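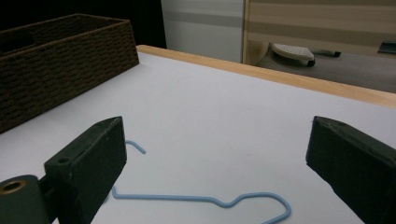 # Budgeting handheld grippers for a laundry sorting cell: pair or single?

**Posted by feltwasher_k, 27/04/2021**

Looking for input before I submit a purchase request. Task set is small household items: clothes hangers into a wicker basket, later socks and hand towels. Tabletop work only. Demonstrations are recorded by hand first, arms get bought in the next budget year.

Two quotes on my desk:

- Geta: matched pair of handheld grippers, marker plates included, 10 spare finger sets. Lead time 7 weeks.
- Milix: single unit, fingers sold separately, ships from stock.

Target is 300 usable demonstrations per object. Is a pair justified if most of the picks are one-handed?

---

**torque_ledger wrote:**

Buy the pair. The second hand gets used more than you plan for, mainly to steady the basket. We ordered one Milix in March and had to add another later, and the two didn't match on finger travel. Recalibration ate the savings.

Also price the fingers as a consumable. Faces get scuffed and grip on thin wire changes with wear.

---

**otterbox_9 wrote:**

Disagree on the pair. If the arm you buy next year is a single arm, two-handed demonstrations are of little use to you. Decide the arm first, then the gripper. Doing it in the other order is how our shop ended up with an Antal bracket set that fits nothing we own.

> Is a pair justified if most of the picks are one-handed?

No. Put the money into the table and mounts.

---

**feltwasher_k wrote:**

Arm count is still open, which is part of the problem. The Jultton dual-arm base is on the list but not approved.

On thin wire: a hanger held by the lower bar has most of its length out to one side, so it wants to rotate in the fingers. The basket is shallow and placement needs some control of the hook end.
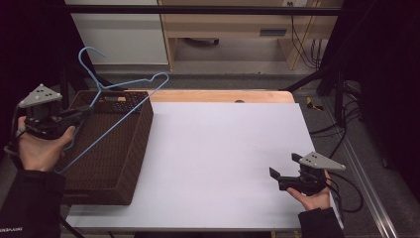

I would rather solve that with finger pads than with a second hand. Does anyone have a pad material that holds coated wire without marking it?

---

**torque_ledger wrote:**

Soft silicone, thin sheet, replaced on a schedule. We change ours every 200 cycles. Thick pads are worse on wire - the wire sinks in and the release is late.

Cable length is the other line item people skip. Specify it in the quote. If the cable pulls at the back of the gripper, the operator compensates with the wrist and you will see it in the recordings. Ask Geta for the long version and get strain relief in writing.

---

**otterbox_9 wrote:**

Agree on cables. Add floor covers to the same order, they are cheap.

Still against the pair. If Jultton is not approved, buy one Geta unit and ask them to hold the pair price on the second until your budget closes. They did that for us on a sensor order, no fee.

---

**quietspindle wrote:**

Holding the price only helps if the second unit comes from the same production lot. torque_ledger's finger travel problem can happen inside one brand too. Ask for serials from one lot, or for a travel measurement on both units before shipping.

Separate point. A light-colored table is fine for dark items, but check your pale ones before you buy a work surface. We bought two boards, one white and one mid-gray, and swap them by object.

---

**feltwasher_k wrote:**

Useful, thanks. Revised request as it stands:

1. One Geta unit now, second at held price, same lot if they will commit to it.
2. Silicone sheet for pads, cut in house.
3. Long cables with strain relief, floor covers.
4. Second work surface in gray.

Milix stays as fallback if the 7 weeks slips. I will post the Geta answer on the lot question when I have it.

---

**torque_ledger wrote:**

Reasonable. I would still order both today, but item 1 limits the damage if I'm right.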